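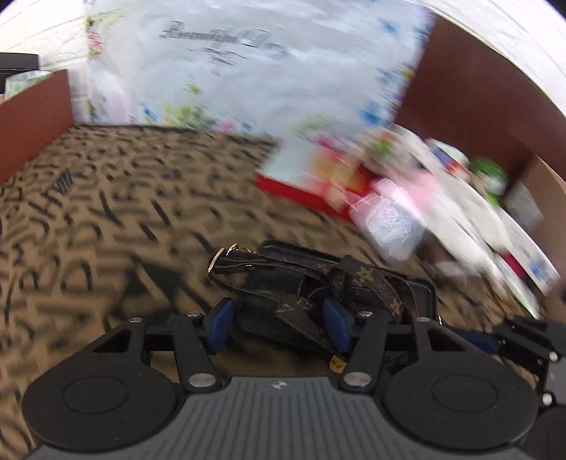 ## Danduston Rovers supporter FAQ

**Who's in goal while Alby Prendergast is out?**
Necati Güler, and I couldn't be happier for him! He sat on the bench for 169 league games (I know, I added them up) before he got his start at Rivstead.

**When's Alby back?**
The club says June. I'd guess later — knees are slow.

**Can I still get on the away bus?**
Yep, 8 seats left for Pearce Park. Message Davina Buchanan, and please pay her before you board.

**Do kids need a ticket?**
Under six, no. Everyone else does, even if they're sitting on your lap the whole game.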